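Grindura - Pinza paralela de dos dedos
Ficha de producto y aviso de seguridad para quienes usan la función de reanudación

Inicio > Pinzas > Paralelas > Grindura

Muchos de vosotros nos habéis escrito este invierno por el mismo asunto, y antes de entrar en las características de siempre queremos contároslo con calma, que para eso está esta página. La pinza Grindura, montada en brazos con controlador Movier, puede reanudar el movimiento con la muñeca girada después de una parada de protección. El brazo cree que está recto, la pinza entra inclinada y los dedos quedan apuntando a donde no deben: una pared, un marco, el tablero de trabajo.

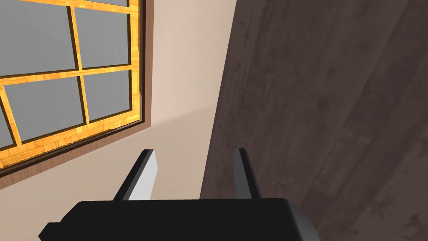 El fallo nos llegó un domingo, a última hora de la tarde, de un cliente que estaba ensayando una rutina en el simulador Prirnance antes de pasarla al brazo de verdad (¡y menos mal!). Lo hemos reproducido en nuestro taller con la versión 68 del firmware. Al rearmar, el controlador recupera la posición de los ejes pero conserva el desfase de herramienta de la tarea anterior, y el giro que falta lo busca por el camino más corto, sin mirar lo que tiene cerca.

Qué versiones están afectadas
Firmware 68 y anteriores: afectadas.
Firmware 87: corregido. Pide confirmar la orientación de la herramienta antes de mover nada. 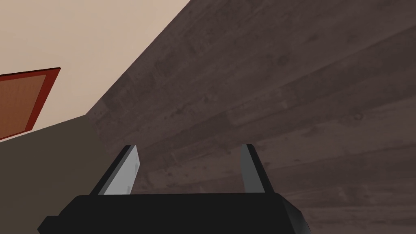 Si todavía no podéis actualizar, os pedimos un poco de paciencia y estas precauciones:
- Desactivad la reanudación automática en el menú de herramienta.
- Tras cada parada, volved a cargar el desfase a mano y comparad el giro de muñeca con el de la tarea.
- Haced el primer movimiento en modo manual, con los dedos abiertos y sin pieza, y con el mando de paro en la mano.
- No metáis la mano entre los dedos mientras el brazo esté armado, aunque parezca parado.

Sabemos que repetir esto en cada turno es pesado, y lo sentimos de veras - preferimos que perdáis un rato a que alguien se lleve un golpe. 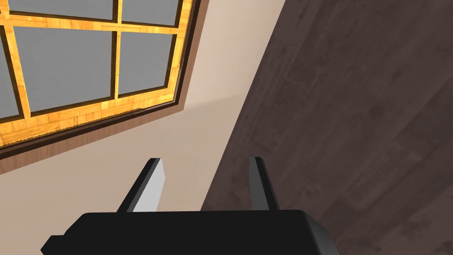
Características
Tipo: paralela, 2 dedos
Apertura máxima: 87 mm
Fuerza de agarre máxima: 50 N
Adaptador de muñeca: Bauerfeind, incluido
Modelo para simulación: Prirnance, descarga gratuita con el número de serie

Actualización y garantía
La versión 87 se instala desde el controlador Movier y no borra vuestras tareas, aunque una copia previa nunca está de más. Si la pinza ha llegado a golpear algo, no la volváis a poner en marcha: mandadnos el número de serie y el registro de errores y la revisamos sin coste, también fuera de garantía. El adaptador Bauerfeind conviene enviarlo junto con ella, atornillado tal como estaba.

Descargar firmware 87
Solicitar revisión
Manual de usuario (PDF)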